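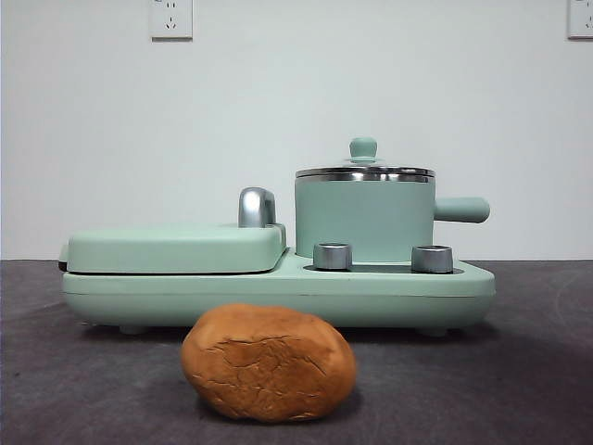 Mogens Zoëga did not plan on cardiology. As a resident he was set on kidneys, and he says he would have stayed there if a rotation hadn't been switched at short notice one December.

"I was sent to the cath lab for two weeks to fill a gap," he says. "On the second day a man came in gray and sweating, and I watched an artery get opened. I asked if I could stay."

He has now been treating heart patients for 15 years, most of them with valve disease. His practice at the Runico clinic is split between procedures and follow-up visits, and it is the visits he wants to talk about.

"People expect me to talk about the valves," he says. "The valve is one morning. Then the patient goes home and has questions for months. Can I lift my grandchild? Why does my heart sound loud at night? Do I tell the dentist?"

The answer to the last one is yes. Patients with a replacement valve are usually given an antibiotic before certain dental work, and Zoëga says it is the point most often forgotten. He now writes it on a card and goes over it again at each visit.

Chae-won Heo runs the follow-up calls. She took over the phone list when it had 204 patients on it and was kept in a spreadsheet. It has since grown to 600, and the clinic has moved it into a scheduling system called Bultis.

"The calls are short," Heo says. "I ask about breathing, swelling, sleep and pills. If somebody used to walk to the store and now drives, I want to hear about that. They don't always think of it as a symptom."

She passes anything new to Zoëga the same day. Weight gain over a few days is one thing she listens for, along with shoes that have gotten tight - both can mean the body is holding fluid.

Zoëga is careful on the subject of blood thinners. Some patients need them for life and others for a few months, depending on the type of valve and on heart rhythm. He asks patients not to stop on their own, even for a small procedure.

"Call first," he says. "We would much prefer the call."

He still works in the lab 2 days a week and has no wish to give it up. Heo is training a second nurse to share the phone list, and the clinic plans to add evening calls for patients who have gone back to work.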